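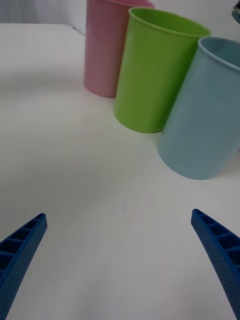

*Pink, green and light blue plastic cups on a white tabletop.*

**Mapplebeck Drinking Water in Schools: progress report, August**
Prepared by Chantelle Naidoo for the Tollach Fund

**Sampling.** First-draw and flushed samples were taken at 18 schools, 208 outlets in total. Seven outlets exceeded the project limit for lead on first draw. Five of these fell below the limit after a two-minute flush. The other two, both at Luvar Primary, did not, and have been shut off at the isolation valve.

**Replacement work.** Solder joints and brass fittings upstream of the Luvar outlets will be replaced during the next break. Cleiton Mendonça has the parts list. The quote from Prorkar excludes wall repair, and a revised quote is expected Tuesday.

**Enrollment covered.** 2,224 students attend the schools sampled to date.

**Data quality.** One batch arrived at the lab without preservation records and was rejected. Dineo Visser repeated the collection; the figures above use the repeat results only.

**Budget.** Lab fees are over plan because of the repeat batch. Travel is under plan by a similar amount. No transfer between lines is requested.

**Next period**
- Retest the five flushed outlets after an overnight stand
- Send result letters to principals
- Submit the Luvar work order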